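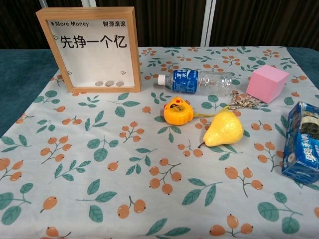
Die Spardose im Holzrahmen und das Küken-Maßband auf unserem Tisch mit der Beerendecke.

Ihr Lieben, der Tauschtisch in Trastau ist wieder da! Seit Oktober 2022 steht er im Nebenraum vom Vondus, und ich war gleich am ersten Nachmittag dort (eigentlich wollte ich nur kurz eine Suppenkelle abgeben, daraus wurden dann fast 7 Stunden mit Kaffee und sehr viel Gerede). Wer noch nie dabei war: Man bringt etwas mit, das zu Hause nur herumliegt, stellt es dazu und nimmt sich dafür etwas anderes mit. Geld ist keins im Spiel, und gerechnet wird auch nicht.

Mein Liebling ist die quadratische Spardose mit dem hellen Holzrand. »More Money« steht oben drauf, dazu groß und schwarz chinesische Schriftzeichen. Eine Besucherin hat sie mir übersetzt: erst mal hundert Millionen verdienen! Na dann. Drei silberne Münzen liegen schon drin, ein Anfang ist also gemacht. Ich habe lange überlegt und sie dann doch stehen lassen, bei mir ist das Regal einfach voll.

Ganz knapp dahinter kommt für mich das Maßband, rund und knallgelb und wie ein Küken geformt. Ich nähe ja wieder, und mein altes Band aus Dralham ist seit dem Umzug verschwunden. Auch die gelbe Spielzeugbirne fand ich hübsch, die passt in jeden Kaufladen, und für den rosa Schaumstoffwürfel hat sicher jemand mit kleinen Kindern Verwendung. Die blaue Oreo-Schachtel würde ich ja sofort nehmen, aber bei Keksen bin ich keine verlässliche Auskunft.

Geöffnet ist der Raum immer von 9 bis 15 Uhr, der Eingang liegt im Hof neben der Bäckerei Żak. Bitte nur Sachen bringen, die ihr noch selbst tragen könnt, für Möbel reicht der Platz leider nicht. Im Dezember ist dann Pause, bis dahin schaue ich bestimmt noch ein paarmal vorbei, die Kelle habe ich nämlich wieder mit nach Hause genommen.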